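Against the Five-Minute Setup

Every vendor I have dealt with in the last few years has told me that setup is the easy part. The arms come out of the crate, they get bolted to a table, somebody runs a calibration routine, and by lunch you are teaching the thing to put cans on a shelf. I have heard this from Zemberg, I have heard it from Prendavel, and I heard it again last month from a man in a very nice jacket whose company I have agreed not to name.

I don't believe it, and I don't think they do either. If it were true they wouldn't send two people.

My own experience is with a two-arm bench cell that does shelf work: pick up a can, set it on a raised board, take it down again. It is dull work and I like it for that, because dull work shows you where the hours go. In May I started writing down the time we spent on that cell when it wasn't running a task. In one stretch of 15 working days, there were 11 on which somebody had to stop and fix something that the manual treats as finished once you have done it the first time. A base had crept on its mount. A cable had worked its way to where the elbow wanted to go. The shelf had been bumped by someone with a mop and put back by someone with good intentions.

None of these is a breakdown. That is my complaint. The service contract covers breakdowns, and so does the training. A motor that dies gets a ticket number and a replacement in the mail. A base that has shifted by the thickness of a business card gets you a gripper that closes a little to one side of the can, and then an afternoon of people arguing over the software.
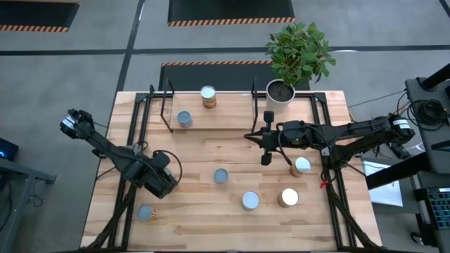 Abelardo Zapata, who has kept more of these benches running than I have, thinks I'm too hard on the software people. His view is that a good enough vision system will forgive a sloppy bench. Maybe so. I've been promised that system since well before I had any gray hair, and meanwhile he carries a torque wrench in his back pocket like everyone else. When I asked him what he does first on a cell he hasn't seen before, he didn't mention vision at all. He grabs each arm by the base and pulls.

I do the same thing now, and then I look at the cables. I want to see where the slack goes when the arm is stretched out as far as the job needs, and again when it is folded back over its own base. People route cables with the arm parked, and it looks lovely. Then the arm moves. On our cell we redid the routing 4 times before we got it right, and the version that worked is the ugliest one.

Then there is the matter of what goes on the table. The Bedoya people recommend starting with one object, in one spot, upright. Fine for the first hour. But I have seen cells signed off on exactly that, and I think it's close to cheating. Put out short cans and tall ones. Lay one on its side. Put one near the rail where the arm has to reach awkwardly, because that is where the mounting errors show up. An acceptance test that everything passes is a demo.

Jolien Van der Linden wrote to me after an earlier column to say that all this is a matter of money, and that a stiffer frame would have saved me most of the trouble. She runs Vastex frames and hasn't touched a base bolt in months. I take the point about stiffness. I'd ask, though, whether she hasn't touched them because they're tight or because she hasn't checked. She took that well and said she would look. She found 3 loose.

What I would like from the vendors is small. Print the bolt torques on a card and fix the card to the frame. Give an interval for rechecking them, in running hours, and stand behind it. Show one photograph of the cable run with the arm at full stretch. And stop quoting setup time as if it were a thing that happens once, on the first morning, with their own technician holding the wrench.

Until then, when somebody tells me five minutes, I'm going to ask how many times a week.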